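Slow travel by regional trains, 12 nights, is it too much? 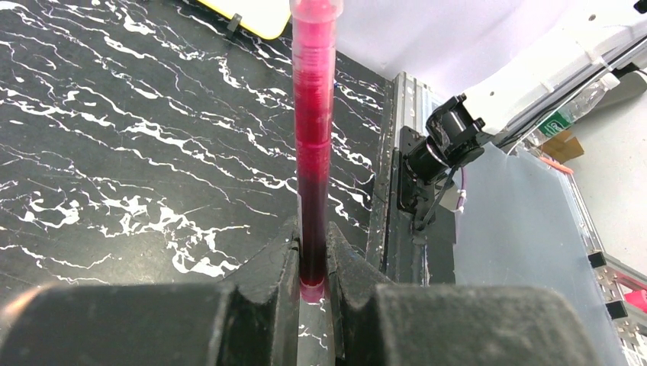
Red liquid in a clear tube

Posted by vendula_d
Topic: Trip planning, trains and small towns

Good evening to all. I am Vendula, and I write here for the first time, although I have been reading for some years. Please excuse my English, I learned it mostly from books and from one very patient landlady.

My husband and I plan a trip in September. We have 12 nights. We do not want to fly between places and we do not want to rent a car, because neither of us enjoys to drive in the mountains. The idea is to use only the regional trains and the local buses, and to sleep in small towns instead of the big ones.

The plan at this moment:

Starnard, three nights
Vesau, two nights
Tandeo, four nights
Vesau again, one night
Starnard again, two nights

The second stop in Vesau is only because the last train from Tandeo does not connect with anything. I have checked it several times. The train comes at 8:40 in the evening and the one to Starnard has left at 8:25. I do not understand who makes such a timetable.

My questions are if this is too much moving, and if four nights in Tandeo is too long. Some people write that it can be seen in one afternoon. We like to walk, we like to sit, and we do not need museums every day.

Thank you in advance for any opinion.

slowboat74
Welcome, Vendula. Four nights in Tandeo is not too long. I stayed five and would have stayed longer if my room had not been promised to somebody else. The people who see it in one afternoon come on the bus at eleven and leave at four, and in those hours it's a different town. Go out before breakfast.

I would drop one night in Starnard at the start and give it to Vesau.

pinkerton_m
I'll disagree with the above. Tandeo is pretty but there are two restaurants and one of them closes when the owner feels like it. We did two nights and by the second evening we were playing cards in the hotel hallway because the room had no table. If the weather is bad you're stuck.

Starnard on the other hand has the river path, the covered market, the old tram, and day trips in every direction. Base yourself there for the whole thing and go out and back. You'll unpack once.

vendula_d
Thank you both. It is a little bit funny that the two first answers are opposite.

pinkerton_m, may I ask in which month you were there? I am thinking that the restaurants may keep other hours after the summer.

About staying in one place the whole time: we did this two years ago in another country, and I remember mainly the railway station. Every morning we went to it and every evening we came back from it. I would not like to repeat this.

pinkerton_m
April. Fair point about the season, but I wouldn't count on it. Small places often close up when the school vacation is over.

florante.dim
Hello Vendula and everybody. I am also not a native speaker, so we can make our mistakes together!

I traveled this same line last year with my mother, who is 74 and walks slowly but does not stop. Some practical things which I wish I had known:

The regional ticket is valid for the bus between Vesau and the lower village, but you must show it before you sit down. We sat down first and the driver was not pleased with us.

In Vesau the station is down and the town is up. It is 200 steps if you go the direct way, my mother counted them aloud. There is a small bus, number 43, that goes around the hill, but the last one is before seven in the evening. If you arrive at 8:40 you will carry your suitcase. Please think about this for your second night there.

We slept in Pension Doležal, on the upper square. The rooms are simple and very clean, and breakfast is from half past six, so it is good for early trains. The walls are thin. We heard a gentleman reading his newspaper to his wife, the whole newspaper.

With friendly greetings,
Florante Dimaculangan

vendula_d
Dear Florante, this is exactly the kind of information which I hoped for. I did not know about the steps. My husband has a knee that complains, so I must look for something near the station, or we take smaller bags.

Does Doležal accept reservations for only one night? On their page I see nothing about it.

florante.dim
We stayed two nights, so I can't say surely. I telephoned them, because they answer the e-mail slowly. The lady speaks some English and is kind if you speak slowly too.

slowboat74
They take one-nighters if you ring a few days ahead. Over the internet they only want two or more. I have done it twice.

There's also a guesthouse right beside the tracks, yellow shutters, I forget the name. It's fine for a night. Freight trains go through, so ask for the garden side.

kettle_and_map
Coming in with another idea. Why go back the same way at all? From Tandeo there's a bus over the pass in the mornings, and from the far side you can get a slow train back to Starnard without touching Vesau. It takes most of a day but it's the best part of the whole region, in my opinion. You would skip the stupid 8:40 connection and the steps.

pinkerton_m
That bus was not running when we were there. The stop had a sheet of paper taped over the timetable. Please don't plan a trip around it.

kettle_and_map
In April, of course it wasn't running, the pass is still closed then! It goes from June until the end of September. I took it myself on one of the last days of the season and there were five of us on it.

pinkerton_m
And if they get early snow? Then she's in Tandeo with no plan and a hotel booked on the other side.

kettle_and_map
Then she takes the train to Vesau like everybody else. It isn't the North Pole.

slowboat74
Both of you are right. Book the room at the end so it can be canceled, ask about the bus at the tourist office in Tandeo the day before, and decide in the evening. The office is in the same building as the post and keeps the same hours, so not over lunch.

vendula_d
I have read everything to my husband, and he likes the bus over the pass very much. I like it a little less because I am sick easily on curved roads. Is it a large bus or one of the small ones? And can one sit in the front?

kettle_and_map
Small one, up to 20 seats or so. I sat right behind the driver and had no trouble, but I don't get carsick. The first hour up is the worst for curves. After the top it is gentle. There's a stop at a hut where the driver has his coffee, so you can stand outside and breathe.

florante.dim
My mother recommends ginger, the dry kind with sugar, and not to read anything. She also says four nights in Tandeo is correct. She made friends there with a woman who sells plums, and they still send each other cards.

vendula_d
Please thank your mother from me. I will buy the ginger.

So the new plan is like this. Starnard two nights, Vesau three nights at Doležal, Tandeo four nights, then the bus over the pass if it goes, and the last three nights in Starnard. If the bus does not go, we take one night from the end and sleep beside the tracks in Vesau, on the garden side.

pinkerton_m, I did not forget your warning, we will pack cards.

pinkerton_m
Ha. Pack a small folding table too. Have a good trip, and do tell us whether the second restaurant was open. I'd like to know what they serve in there.

slowboat74
Trout, mostly.

vendula_d
One more small question, and then I will leave you in peace. Is there in Starnard a place near the station where one can leave a suitcase for the whole time? We could go up to Vesau with only the small bags.

kettle_and_map
Lockers on platform 1, but they open them up after three days. Ask your hotel. If you're coming back to the same one they will nearly always keep it for you.

vendula_d
Then I will reserve the same hotel for both stays and write to them tomorrow. Thank you, all of you.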